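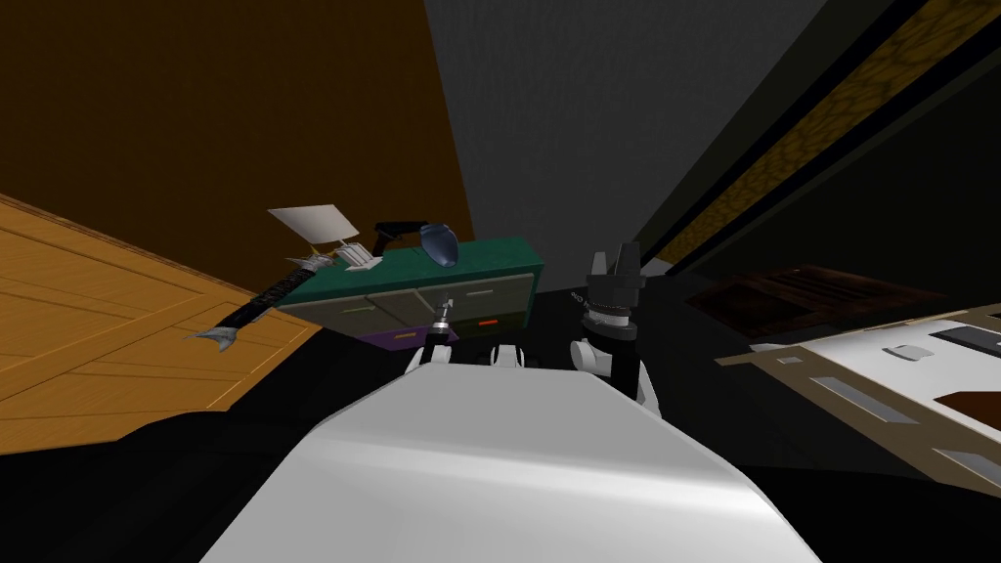
A simulated two-armed robot facing a green cabinet in one of the rendered training rooms. Render: Orna group

Tilted rooms help household robots cope with a knocked camera, Talluvley group reports

A robot that learns household tasks in simulation can be made far less sensitive to the position of its own camera if the virtual camera is moved and rolled during training, according to a report released in November by the Orna group at Talluvley.

The method, which the group calls Cokutico, targets a common fault in two-armed mobile robots. A control policy is usually trained with the camera fixed at one height and angle. When the same policy is run on a machine whose camera has been knocked, refitted or mounted on a slightly different bracket, the success rate drops, often sharply. Recalibration fixes the problem until the next knock.

Rukhsana Rizvi, who led the work, said the group had first tried to correct the view in software before it reached the policy. "It works while the error is small," she said. "Past a certain angle you lose part of the picture, and no correction brings that back. We decided the policy should learn to work with whatever it is given."

In Cokutico, each training run takes place in a rendered room with its own layout, wall colours, furniture and loose objects. The camera looks out over the robot's body towards the arms. At the start of the run it is given a random offset in position and a random roll, so that walls and furniture may lean steeply. The offset then stays the same until the run ends. The policy is not told what it is.

What the policy does receive is a short record of its own recent arm movements, paired with the views that went with them. From this it can work out how a movement of the gripper shows up in the image. The report describes this as the main difference from plain camera randomisation, in which every view is treated on its own.

The group generated 965 rooms for training and held back a further 90 for testing. Furniture is assembled from a parts library, with cabinet tops, drawer fronts and handles coloured separately. Loose objects are drawn from a general set of models with no attempt to match them to the room, so a vase may share a surface with a weapon. Eero Oksanen, who wrote the room generator, said this was deliberate.

"If the objects on a cabinet are always the things you would expect, the policy starts to use them as landmarks," he said. "We wanted it to look at the handle and the gripper."

Three tasks were tested: opening a drawer, moving an object from one surface to another, and pushing an object clear of a marked area. Each was run with the camera in its standard position and again with offsets the policy had not met in training. A run was counted as a success only if the task was finished inside the time limit and neither arm had struck the furniture with more than a set force.

With the camera in its standard position, Cokutico and the fixed-camera policy performed almost equally, the fixed-camera version being slightly ahead on drawers. With the camera rolled and shifted, the fixed-camera policy completed 43 per cent as many runs as Cokutico across the three tasks. Plain randomisation fell between the two. It did well on pushing, where a small error in gripper position matters little, and poorly on drawers.

Most of the remaining failures were of one kind. When one gripper hid the handle from the camera, the policy tended to bring the arm in too low and close on the edge of the drawer panel instead. Thin slot handles gave more trouble than raised ones. The report also lists failures with handles close in colour to the panel behind them, and with cabinets whose lower parts were in deep shadow.

The cost is in training time. Because the offset has to be worked out afresh in each run, the policy needs over 2004 hours of simulated practice before drawer opening becomes reliable – a good deal more than the fixed-camera version. Rizvi said the simulated hours were run in parallel and that the figure should not be read as time on the clock, but she accepted that it would put the method out of reach of some smaller groups.

All of the results so far are from simulation. The group has not yet run the policy on a physical robot, and the report makes no claim about how well it will transfer. Real cameras bring blur, uneven exposure and lens distortion, of which only the last is modelled in the current version of the room generator.

A trial on hardware is planned with Pitkänen, an engineering firm that builds mobile bases for two-armed machines. It will use a mount that can be set to a series of known angles, so that each failure can be compared with the matching offset in simulation. Drawer opening will be tested first.

The room generator and the list of test offsets are to be released with the next version of the report. The trained policies will follow once the hardware trial is complete – Oksanen said the group did not want them used on real machines before then.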